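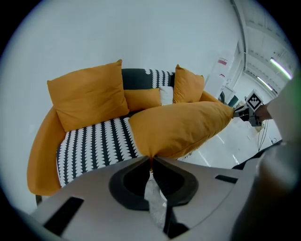 Page last changed: January 18, 2020

Brornia hand-held gripper pair, used on soft furnishings
Review by Atieno Kioko

We ran the Brornia pair against our older Nelham set on one job: picking up, turning and placing sofa cushions. Two grippers, one in each hand, corner to corner on the long yellow pillow, then the smaller ones. Each set did 152 placements.

Grip. The jaws close on a pinched corner and hold it. With the long pillow lifted diagonally, load goes to whichever hand is higher, and the Brornia slipped 2 times against 15 for the Nelham. Both sets do worse on flat fabric, where there is no corner to gather. Approach the seam at a shallow angle and close slowly.

Tracking. The marker block sits on top of the body, where the operator's hand does not cover it. Pose dropped out when a gripper was rolled well past horizontal. Recovery was quick, but Curatport 2 logs the gap as a straight line and you have to trim it by hand.

Cable. Thin, light, and too long. It hangs in a loop toward the floor and we stepped on it. A clip at the wrist fixes this and should be in the box.

Weight. Fine for short sets. The body is bulky when both hands work close together, and the two housings knocked on the smaller cushions.

Software. The Kariuki driver installed cleanly on one machine and needed a manual port setting on the other. The October release notes cover it.

Price as tested was 2387 for the pair, without the case. Spare jaw inserts are sold separately. We are keeping the Brornia for cloth and cushions and leaving the Nelham on rigid parts, where its stiffer jaw still places more accurately.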